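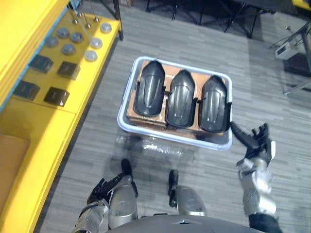 Went to the Skonton open day on Tuesday so you don't have to. Thread, probably long. I run a second-shift packing line for a living and I have been promised robots since I had good knees, so adjust for that.

First, the invite. It said "see humanoids doing real factory work." I signed up for the 10 a.m. slot. It started at 10:40, after coffee and a video. The video had violins in it.

The video also showed robots walking through a sunny warehouse. What we saw live was a robot sitting on the floor with a plastic tray in front of it and a yellow shelf off to the left. I want you to hold both of those in your head.

The job: molded plastic covers, three on a tray, on a cardboard insert. The robot is supposed to pick them up one at a time and hand them off. That's the demo. That's a job we give people on day one, before they've found the bathroom.

I asked why it was sitting. The host, Éabha Kavanagh, was very patient with me all morning and I'll say that up front. She said sitting takes balance out of the problem so they can work on the hands. OK. Fair. Then take the walking out of the video.

She also said the shelf stuff (metal discs, black blocks, some thin rods) is for other tasks. Somebody asked to see one of those. "Not on today's program."

Now the covers. They're shiny, dark gray, rounded at one end, ridge down the middle, flanges on the sides. I'll give them this, it's not a dumb part to pick. Shiny dark plastic is miserable for cameras. We had a vision system at our place that hated anything glossy and we ended up taping a bedsheet over the light. The bedsheet is still there.

But look how they're laid out. All in a row, all pointing the same way. I have never in my life opened a carton and found that. Parts come to us in a bag, in a heap, with one upside down and one that belongs to some other customer.

So who lines them up? I asked. A person lines them up. OK then. You've automated the second half of a motion and hired somebody for the first half.

Numbers, for those who like them. Éabha said 77 good picks in a row was their best run. I asked what the run after that was. She laughed and said 18. I liked her a lot for answering.

For scale, on a slow night my worst packer does 200 trays before lunch and complains about the radio the whole time.

What I saw myself: first cover, fine, kind of graceful. Second one, it got hold of the flange, the part tipped, it put it back down and tried again. Third one took so long that the man beside me checked his email. It did get it.

Then they reset and did it over. Same tray, same three covers. Slower the second time. I don't know why and the guy at the laptop didn't look like he knew either.

The hands are nice. I'm trying to be fair. Black, jointed, proper fingers. When they open up it's a bit spooky, in a good way. I wanted to shake one. There's a rule against it.

But do you need fingers for this? A suction cup on a cheap arm would do that cover. Melahat Ağca, who fixes machines for a living and came along for the free lunch, said the ridge would make a cup leak unless you came at it from the side. So maybe two cups. Still cheaper than fingers.

Their answer to that is always "general purpose." The same robot does covers this morning and discs this afternoon and sweeps up at night. I asked how long it takes to switch it from covers to discs. I was told it depends. I asked what on. It depends on the disc.

There was a woman from Morkesance there, Wanpen Ratanaporn, who asked the best question of the day: who picks it up off the floor when it's done? I'd have paid for a ticket just for that. It takes two people and a hoist, by the way.

She also asked about loose packaging, since there was a crumpled clear bag lying on the floor right by the tray. Would the robot notice it? Would it grab it? They said it's trained to ignore it. I'd want to see that with the bag on top of the parts, where ours always is.

Price. They won't say. They have a "monthly partnership figure" which you get after a call. I've been on that call with other companies. The figure is always one worker plus a bit, and the worker can also drive the forklift.

Safety: we stood behind tape. Fine for a demo. On my floor there is no room for tape. Noreen Chaudhry, who does our safety paperwork, has 63 open items already and I'm not bringing her a robot.

Lunch was from Tatlı and it was excellent. Best part of the day by a mile. If Skonton ever pivots to catering I'm in.

Things I'd want before I go to another one of these:
a full shift, on video, no cuts
parts dumped in any old way
the failures shown next to the picks
a price on a piece of paper

Several of you are asking if I think it'll never work. I didn't say that. The second cover, where it felt the thing tip and set it back down, was better than anything I saw at the Zustundale demo last September. That one just threw stuff.

What bugs me is being told it's ready. Show me a robot learning a job and I'll clap. Tell me it's doing "real factory work" and I'm going to get my watch out.

Replying to Aslı Gezer, who asked if they do a second open day: yes, they had a sign-up sheet at the door. I put my name down. There's a box for comments and I wrote "dump the bag out first."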